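Chapter 4
Temporary Power Distribution for Live Events

4.1 Scope of the chapter

The previous chapter dealt with loads: how much current a lighting rig, a sound system or a video wall draws, and how those figures are added together. The present chapter deals with the equipment that lies between the supply and the load. It covers the intake, the main distribution unit, the sub-distribution units, the cables that join them and the protective devices fitted at each stage.

Fixed installations are treated only where a touring system connects to them. Generators are covered in Chapter 5.

4.2 The distribution tree

A temporary system is normally drawn as a tree. At the root is the intake, where the incoming supply is isolated and metered. From there a small number of heavy feeders run to sub-distribution units placed near the stage, the front-of-house position and the catering area. Each unit divides its feeder into final circuits of lower rating.

Two rules govern the layout. The rating of the protective device must fall at each step away from the intake, and every cable must be protected by a device rated no higher than the cable can safely carry. The second rule is broken more often than the first, usually when a short adaptor is used to connect a small cable to a large outlet.

The nominal voltage between lines in a three-phase system is taken as 400 V throughout this book. Single-phase loads are connected between one line and neutral, and should be shared among the three lines as evenly as the show allows. Perfect balance is rarely possible. A dimmed lighting rig changes its demand from cue to cue, and the neutral must be sized with this in mind.

4.3 A worked layout: the Pamau hall

The Pamau hall is used in several chapters as a reference venue. It has one intake at the rear of the building, on the side away from the stage. The house distribution unit is a Vultano cabinet with a 262 A adjustable setting on its main breaker, and the stage is fed by a single run of cable passing beneath the seating.

Catering is supplied from the same intake. This matters because ovens and water heaters are switched by thermostats and not by the show operator, so their demand cannot be read from a cue sheet.

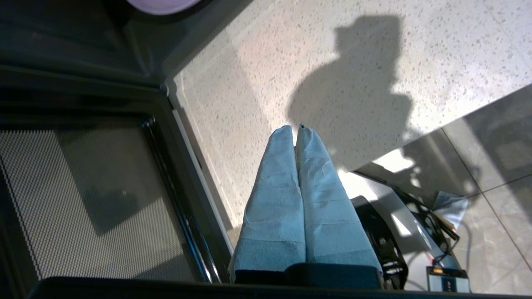
For planning purposes, heating loads of this kind are entered at full rated current for the whole of the event. Some designers apply a diversity factor to them — Kapoor's method, given in Appendix B, is the usual one — but the factor should be left out when the kitchen and the stage share a feeder.

4.4 Voltage drop

The stage feeder at Pamau is long enough for voltage drop to decide the cable size. The calculation uses the drop per ampere per metre given by the cable maker, multiplied by the design current and the length of the run. With the Sillo cable listed in Table 4.2, the drop at full load comes to around 22 V, measured between lines. Most amplifiers will accept this. Older dimmers may not, and the next larger cable size is then chosen.

The length used in the calculation is the length of the cable laid, including any slack left at the ends. Slack should be laid in a loose figure of eight — never left on the drum — and kept clear of signal cables.

Table 4.2 and the method for combining drops in successive cables follow in Section 4.5.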